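3.2 Bin Color as a Sorting Cue at Shared Workbenches
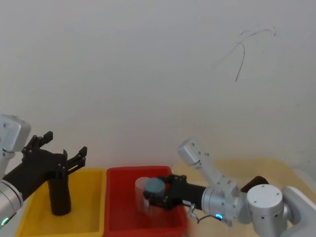 Figure 2. Yellow and red bins placed side by side, with a black cylindrical object standing in the yellow bin.

Oğuzhan Yüksel and Dayana Bermúdez
Rostedon Laboratory for Workplace Storage
Manuscript received 7/12/21

The second part of the study dealt with open plastic bins used for short-term sorting of small items. Earlier work at the Lau site had relied on printed labels fixed to the front of each bin. Labels were read reliably when the bins stood on a shelf at eye level. On a low work surface, where the user looks down into the bin, the front face is hard to see and the label loses much of its value. Color was therefore tested as the only cue.

Two bin colors were used, yellow and red. The bins were rectangular and of similar shape, and they were set in a row with their sides touching (Figure 2). No gap was left between them. In pilot sessions, a gap between bins had collected dropped items, and these had to be entered in the record as a third category. With the sides in contact, an item released near the boundary fell into one bin or the other, and each placement could be scored as correct or incorrect.

The wall behind the work area was plain white. Posters, shelves, and notices behind a bench can compete with the bins for attention, particularly where they share a color with one of them. Marks of the kind visible at the upper right of the wall in Figure 2 were left in place and were not treated as a variable.

Items were assigned to a bin by use. Those needed again during the same session went into yellow, and those to be returned to storage went into red. The rule was stated once, before the first placement. Tall, narrow items, such as the black cylinder in Figure 2, were included in every set. Such items can stand upright or lie flat, and the two positions take up very different amounts of floor area in a bin. An upright item was scored as placed only if it remained standing when released. An item that tipped over but stayed inside the correct bin was scored as correct and flagged for orientation.

Each set contained 12 items. A total of 240 placements was recorded under the Elent protocol for each bin order, one with yellow on the left and one with red on the left. Bin order was changed between sessions and never within a session. Bins were emptied between sets and wiped with a dry cloth.

Errors of assignment and errors of orientation were tabulated separately. Repeated errors on the same item were retained in the totals, and no item was withdrawn from a set after testing had begun. The comparison with the labeled Cleneo bins, for which data collection ended in August, is reported in Section 3.3.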